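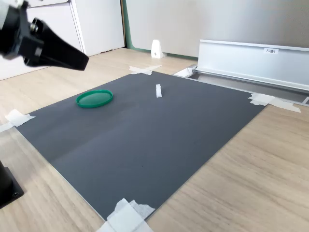
Kastriot Halilović would rather have a machine that does one chore badly every day than one that does ten chores well in a video. He wrote that under my last review, and he asked me to stop grading these arms on how smooth they look and start grading them on whether he could hand one a job and leave the room. Fair enough. I've used his test for this one.

The product is the Clevanik tabletop kit, which is an arm, a two-finger gripper and the Rellell software that teaches it. You guide the arm through a task, it records what you did, and after enough tries you let it run by itself. The box says it is meant for "light household and bench work." I had it for 21 days.

Setup

Setup took me most of an evening. The arm bolts down without trouble and the cables are labeled. The Rellell installer failed twice on my older laptop and went through the first time on a newer one. Calibration takes 15 minutes, and you have to do it again if you move the base. I moved the base more than I should have.

The manual is fine for the hardware and thin on the software. The page on grip force is one paragraph long, and I could have used three.

What I asked it to do

I picked tidying, the chore I like least. Small things get left out and somebody has to pick them up and put them where they go. A person does this without looking. For the arm it comes down to two kinds of object, and they give it very different problems.

The first kind is small and stands up, like a little block. The fingers can come down on either side of it and close. The second kind is wide and flat, like the lid of a food tub. The fingers have to find the rim, and if they come in a little high they close on air.
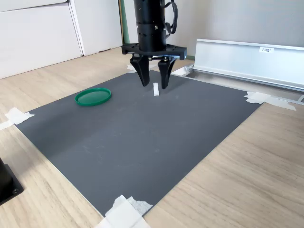 With the upright pieces I was happy by the end of the first week. The arm lines up over the piece, stops, drops and closes. It is slow. I can clear a work surface in the time it takes to line up once, but I don't mind slow if I'm in another room.

Lids are another matter. I gave it 400 practice runs in total, more than half of them with a lid, and I still wouldn't leave it alone with one. Sometimes it gets the rim and lifts cleanly. Sometimes it pushes the lid along until it runs out of reach, and then it goes through the rest of its motions holding nothing. The software doesn't notice. It reports the job as done.

That last part bothers me more than the misses. A Flaveck arm I tried in December was worse at picking things up, but it checked its fingers after each grab and beeped if they were empty. Clevanik should copy that.

On the shop floor

I also took it to Tijani, a small shop that packs hardware kits, and let them use it for a shift. They had it moving spacers from a tray to a bin. The spacers were all one size and always in the same place, and it did well. The shift lead said she would keep it for that and nothing else. When someone set the tray down crooked it needed help.

So can machines do chores yet? This one can do a piece of a chore, if you set the place up for it and the object is a shape it likes. By Kastriot's test it passes on blocks and spacers and fails on lids.

Good: solid hardware, clear cables, quiet enough to run at 9 at night with someone asleep next door.

Bad: weak manual, no check for an empty grip, and recalibration every time the base moves.

I'd buy it for a bench with one repeating job. For a kitchen I'd wait for the next version of the software. The return window is short, so try your hardest object first.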